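Nellex发布桌面推动操作套件Zondidell，面向实验室与教学用户开放订购

2025年6月27日

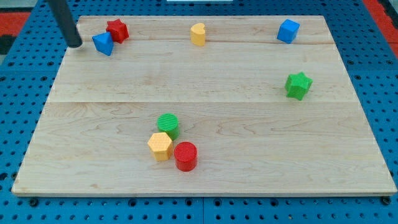
Nellex公司宣布，桌面机械臂操作套件Zondidell即日起接受订购。该套件用于语言指令条件下的平面推动任务，由作业台面、彩色积木、杆状末端执行器、标定工具和一套配套软件组成，不含机械臂本体。首批产量为200套，4月完成试产，订单按付款顺序排期，标准交付周期为14个工作日。

套件的定位较窄，只覆盖推动，不涉及抓取。末端执行器为一根深色圆杆，前端倒圆，作业时悬于木质台面上方，通过侧向接触使积木平移或转动。圆杆没有活动关节，也没有气路和电气接口，安装时只需对准法兰孔位并拧紧螺钉。Nellex称，这样处理是为了把末端的变量降到最低，使不同实验室得到的轨迹数据可以相互比较。

台面为浅色木板，架设在蓝色多孔底板之上。底板孔位呈规则网格排列，可用于固定相机支架、限位块以及用户自行加工的夹具。木板与底板之间用螺栓连接，更换木板时不必拆除机械臂底座。产品手册要求每次更换木板后重新执行一次平面标定，标定程序依次引导圆杆触碰16个参考点，并输出平面度误差和倾角。误差超出阈值时，软件拒绝进入运行模式，用户须调整螺栓后重试。

积木采用红、蓝、黄、绿四种颜色，形状包括星形、圆柱、立方体、三棱柱、六棱柱和心形。颜色与形状的组合有意设置了部分重复，同一种颜色对应不同形状，同一种形状也可能对应不同颜色，因此单凭颜色或单凭形状不一定能确定目标，指令中往往需要同时给出两项属性。部分积木表面带有细密纹路，手册未对纹路规格作出规定，仅注明同一批次内保持一致。

软件部分由任务描述、控制接口和记录模块构成。任务描述以文本形式写入，例如“把黄色心形推到蓝色立方体旁边”“把绿色星形与其他积木分开”。控制接口接收平面内的位移指令，高度由底层程序锁定，上层策略无权修改。记录模块将图像、指令文本、末端位置和时间戳写入同一文件，中断后可从最近一个完整片段继续。软件随套件提供11个预置任务，难度从单块直线推动到多块聚拢不等，用户可以复制后修改初始布局和判定条件。

判定条件是此次改动较多的部分。试产版本以积木中心点之间的距离作为唯一依据，对于心形和星形这类轮廓不规则的积木，中心距离相同而实际间隙相差明显，容易造成误判。正式版改为计算轮廓之间的最短距离，并增加了静止时间要求，积木停稳后才记为完成。旧版记录文件可用附带的转换工具重新判定，原始数据不会被覆盖。

负责该产品线的工程师Alžběta Procházka表示，试用单位反馈最集中的问题出现在积木密集排列时。“三块积木几乎贴在一起，推其中一块，另外两块也会跟着动。策略如果只学过孤立的目标，到这一步成功率会明显下降。我们没有打算在硬件上回避这种情况，预置任务里专门保留了这类布局。”

她同时说明，套件不提供自动复位机构。一轮任务结束后，可以由人工重新摆放积木，也可以调用软件中的随机推散程序，让机械臂自行打乱布局。推散程序设有边界保护，圆杆接近木板边缘时减速并折返，但手册并不保证积木始终留在板面上，无人值守运行时建议加装围挡。围挡属于选配件，高度较低，对斜上方机位的遮挡有限。

系统集成商Hájek参与了试产阶段的测试。该公司在测试记录中列出两项保留意见。其一，木板表面未作硬化处理，长时间运行后若圆杆高度设置偏低，可能留下划痕，进而影响摩擦条件。其二，木纹中的深色斑点在特定光照下会干扰基于颜色阈值的分割算法，改用学习型检测模型后这一现象不再出现。Nellex对第一项的答复是将木板列为耗材单独供货，对第二项未作硬件调整，只在手册中增补了光源布置说明，建议采用漫射光，避免直射造成积木各面亮度差异过大。

兼容性方面，Zondidell目前支持三种常见法兰规格，其他型号需使用转接板。控制软件的底层驱动由Gaston提供，该驱动此前已用于Nellex的另一款教学设备，本次更新主要涉及通信超时处理和急停后的状态恢复。急停触发后，程序保留当前任务编号和已记录数据，但不会自动恢复运动，操作人员须在界面上逐项确认。驱动更新不另行收费，已购买旧款教学设备的用户可在账户页面下载。

套件分为基础版和教学版。两者硬件相同，教学版附带实验讲义、示例数据以及课堂账户管理功能，学生提交的策略可排队在同一台设备上运行，教师端能够查看每次运行的录像和判定结果。积木、圆杆和木板均可单独补购，整套质保期为一年，积木表面磨损和木板划痕不在质保范围之内。

Nellex未公布具体售价，有意订购的单位需提交机械臂型号、安装面尺寸和预计用途，由销售部门出具报价。首批订单不接受颜色或形状定制，台面尺寸也暂不提供其他选项。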